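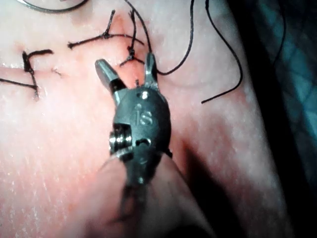

Abb. 1: Drei geknotete Einzelknopfnähte, Fadenenden teils kurz, teils lang

Von: Mal-soon Ahn
An: Liste Nahttechnik
Datum: 2. April 2025
Betreff: Re: Fadenenden und Knotensitz, Übungsreihe Nanham

Hallo zusammen,

zu den Punkten aus der letzten Mail der Reihe nach, Zitate gekürzt.

> In der Anleitung vom Januar steht zur Länge der Fadenenden nur
> "ausreichend". In unserer Gruppe wurde das sehr verschieden
> ausgelegt. Manche schneiden direkt über dem Knoten, andere lassen
> so viel stehen, dass die Enden über der Nachbarnaht liegen. Gibt es
> eine verbindliche Vorgabe?

Für die Reihe Nanham gilt ab sofort: 8 mm, gemessen vom obersten Wurf, beide Enden gleich. Gekürzt wird erst, wenn die ganze Reihe geknotet ist. Dass bis dahin lose Fäden quer über dem Gewebe liegen, ist in Ordnung – sie dürfen nur nicht in die nächste Schlinge geraten. Wer damit Schwierigkeiten hat, legt die Enden vor jedem neuen Stich zur Seite ab.

In Abb. 1 liegen vier lose Fadenstränge über der Fläche, und die schmalere Backe steht sehr dicht an einem der Knoten. In dieser Lage bitte nicht blind schließen. Erst prüfen, was zwischen den Backen ist, dann greifen. Kurze Fadenreste werden einzeln entfernt und nicht mit dem langen Ende zusammen gefasst.

> Zweite Frage: Bei der Auswertung nach Clomow wird der Knotensitz
> mit 0 bis 2 Punkten bewertet. Zählt ein Knoten, der mittig über der
> Wundlinie liegt, als Fehler?

Ja, 1 Punkt Abzug. Der Knoten gehört seitlich neben die Linie, bei allen Nähten einer Reihe auf dieselbe Seite. Nachträgliches Verschieben ist erlaubt, solange der Faden dabei nicht am Knoten, sondern an der Schlinge gefasst wird. Ausgefranster Faden gilt als beschädigt, auch wenn der Knoten hält.

> Drittens fehlen uns in der Tabelle Einträge. Laut Protokoll wurden
> 674 Nähte gesetzt, ausgewertet sind aber nur 653.

Die Differenz von 21 ist bekannt. Es handelt sich um Nähte, bei denen der Stichabstand nicht eingetragen wurde. Ohne Abstand keine Wertung, die Zeilen bleiben aber in der Rohdatei stehen. Cho hat sie in Spalte F mit "o. A." gekennzeichnet. Bitte nichts löschen und nichts schätzen.

Noch zum Material: Die Pads von Pidell bitte nur einseitig verwenden. Auf der Rückseite reißen die Stichkanäle früher aus, die Werte sind dann nicht vergleichbar. Der dunkle Faden bleibt Standard, auf dem rosa Untergrund ist er beim Zählen der Würfe deutlich besser zu erkennen als der ungefärbte.

Die geänderte Anleitung lege ich im Listenarchiv ab. Einwände zur Länge der Enden bitte vorher hier auf der Liste.

Gruß
Mal-soon Ahn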